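MEDIA RELEASE

FOR IMMEDIATE RELEASE

Gelside to bring in weekly food scrap collection across the district in December

GELSIDE — The District of Gelside will begin weekly kerbside collection of food scraps in December, following a four-month trial in the Porance neighbourhood. The service will cover all houses, duplexes and townhouses that now receive district garbage pickup. Apartment buildings will be able to join at the request of the owner or strata.

Under the new service, food scraps and food-soiled paper go into a green cart, which is emptied every week. Garbage moves to every second week. Recycling pickup does not change.

The Porance trial included 1,422 households. Each was given a green cart, a small kitchen pail with a lid and a printed sorting guide. Crews collected the carts weekly for the length of the trial, and district staff checked the loads at the Bramilau Transfer Station before they went on to the composting site.

"People told us quite plainly what worked for them and what didn't," said Leilani Yazzie, Manager of Solid Waste Services for the District of Gelside. "The pail was too small for some families and the guide was hard to read. We have changed both. What residents did not want was to lose the weekly pickup for food, and they won't."

What goes in the green cart

The following can go in the green cart:

Fruit and vegetable scraps
Meat, fish and bones
Bread, rice, pasta and baked goods
Dairy products and eggs, including shells
Coffee grounds, paper filters and tea leaves
Paper towels, napkins and uncoated paper plates
Pizza boxes with food on them
Houseplants, with the pot removed
Leaves and small garden trimmings

Items must be loose, wrapped in newspaper or placed in a paper bag. Plastic bags are not accepted, including bags sold as compostable or biodegradable. The composting site cannot tell one kind of bag from another once they are in the load, and all of them are pulled out and sent to landfill.

Pet waste, diapers, ashes, vacuum dust, treated wood and sod should stay out of the green cart. Cooking oil in small amounts can be soaked up with paper towel and added. Larger amounts should be taken in a sealed container to the household hazardous waste counter at Bramilau.

Carts and pails

The standard green cart holds 60 litres. It has wheels, a hinged lid and a latch. Households that took part in the Porance trial will keep the carts they already have.

A larger cart will be available for homes with big gardens. There is a one-time charge of $20 for the larger size, payable when the order is placed. Residents who find the standard cart too big can share with a neighbour by filling out the shared service form, and both households must sign it.

Kitchen pails will be dropped off with the carts. The new pail is taller than the one used in the trial and has a carrying handle that locks upright. It can be washed in the dishwasher.

Carts belong to the property and stay there when a household moves. If a cart is missing after a move, the new occupant can request a replacement at no charge. Damaged carts will be repaired on site where possible. Lids and wheels are kept in stock and can be swapped by the crew.

Collection days and times

Most addresses will keep their present collection day. Some streets in the north end will move to a different day so that trucks can finish each route before the transfer station closes. Those households will get a letter, separate from the general mail-out, with the new day printed on the front.

All carts must be at the kerb by 7:30 a.m. and brought in the same evening. Please leave an arm's length of space on each side of the cart and place it with the wheels facing the house. In winter, carts should be set beside the snowbank, never on top of it. Carts on sidewalks make it hard for people using wheelchairs, walkers and strollers to get by, and crews will leave a reminder tag on carts that block the way.

Residents who cannot move a cart on their own because of age, injury or disability can apply for door-side pickup. Anyone who already has door-side pickup for garbage will be enrolled without having to apply again.

Garbage every second week

Garbage will be picked up every second week once the green carts are in use. The garbage limit for each pickup will not be reduced.

Households with young children or medical needs can register for extra garbage collection. There is no fee. Registration lasts for a year and can be renewed by phone. The district will not ask for a doctor's note.

Households that put out more than the limit can still use garbage tags, which are sold at the district office, the recreation centre and the Bramilau gatehouse. Tags bought before the change remain valid.

"We heard a lot of worry about garbage sitting for two weeks in summer," said Yazzie. "In Porance the smell complaints we received were nearly all from homes that had not started using the green cart yet. When we talked with those residents, most of them wanted to know what to do with meat. It goes in the green cart, and that is picked up every week."

Keeping carts clean

Residents can line the bottom of the cart with newspaper or a flattened cardboard box. Meat and fish scraps can be kept in the freezer until the evening before pickup. Rinsing the cart with a garden hose is fine, but rinse water should be poured onto grass or a garden bed and kept out of the storm drain, which runs straight to the creek.

The cart latch should be closed at all times, and opened only on the morning of collection. Bears and raccoons are active in parts of the district for much of the year. Residents in marked wildlife areas must keep carts in a garage or shed between pickups, as the bylaw already requires for garbage. Those without indoor storage can ask the district about a locking strap.

Where the material goes

Green cart loads will be taken to the Bramilau Transfer Station, weighed and sent by truck to Bañez Composting, which holds the processing contract. The finished compost is screened and tested before it is sold or given out. Part of it comes back to Gelside for parks, boulevards and school gardens.

Residents will be able to pick up compost at Bramilau in spring. Bring your own containers and a shovel. Compost is for home use only and may not be resold. Trailers must be covered when leaving the site.

The transfer station will stay open to the public during the change. Drop-off fees for mixed loads, yard waste and scrap metal are not affected. The entrance lane beside the scale will be widened over the fall, and drivers should follow the signs and the directions of site staff. Children and pets must stay in the vehicle while on site.

Paying for the service

The green cart service will be paid for through the solid waste utility, which appears on the annual property notice. It will not be billed separately. Council will set the utility rate for next year as part of the usual budget process, and the proposed rate will be posted ahead of that meeting. Residents may comment in writing or speak in person.

Tenants do not need to sign up or pay anything to use the service. Landlords are responsible for making sure that the cart, the pail and the guide reach the people living at the address.

Apartments and businesses

Owners and stratas that want to join should contact the district before the end of October. Staff will visit the building, look at the space in the garbage room and suggest how many carts to order. Lobby posters and sorting labels are available in several languages.

Businesses are not part of this program. Restaurants, grocers and cafés that want food scrap pickup can arrange it with a private hauler. The district keeps a list of licensed haulers at the front counter.

Learning more

Staff will be at the Gelside farmers' market and the public library through the fall with a sample cart and pail. They can answer questions about sorting and look up collection days. Classroom visits can be booked by teachers of any grade.

The revised sorting guide will be mailed to every address before the carts arrive. Large-print and plain-language versions are available on request. Residents can also sign up for a phone or text reminder the evening before pickup.

"If you put something in the wrong cart in the first few weeks, no one is going to fine you," said Yazzie. "You'll get a tag that says what it was and where it should go. Call us if the tag doesn't make sense."

Media contact

Leilani Yazzie
Manager, Solid Waste Services
District of Gelside

Interviews can be arranged through the front counter at the district office.

– 30 –

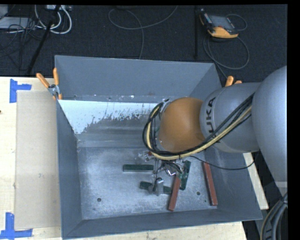 Gelside District News | Vol. 20, No. 4

Published by the District of Gelside. Articles may be reprinted in full or in part with credit to the district. To receive this publication by mail or to change your address, ask at the district office or the public library.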